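House rules for recording with hand-held grippers

26 March 2023

I've been recording kitchen tasks since November, and my rules have changed a lot in that time. The old sheet ran to 12 pages and I kept forgetting what was on it. The new one fits on a card.

Start every take with the jaws open and empty. Wipe the finger pads between takes. One task per recording, and if you drop something, pick it up and keep going – a drop is data too.

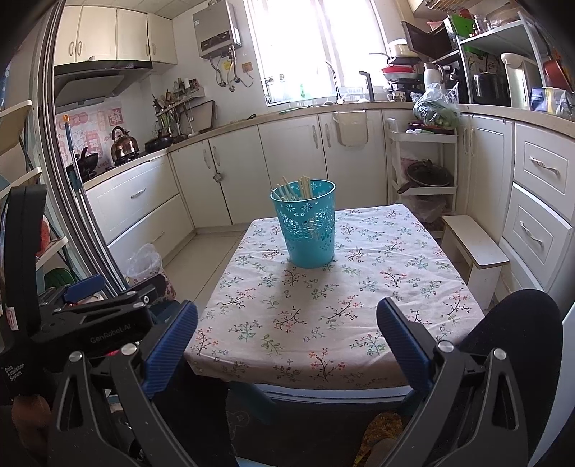
Leave the home the way people live in it. I used to clear the counters first, and Elibariki Were talked me out of it after he went through 196 of my takes and found they all looked alike.

Names matter more than I thought. Write the object, the room and the take number, in that order, before you move on. I lost nearly 200 clips in the Wolanora folder to bad names.

Stop after 2 hours. My grip gets sloppy past that point and the motion shows it. I still haven't settled on a rule for battery swaps.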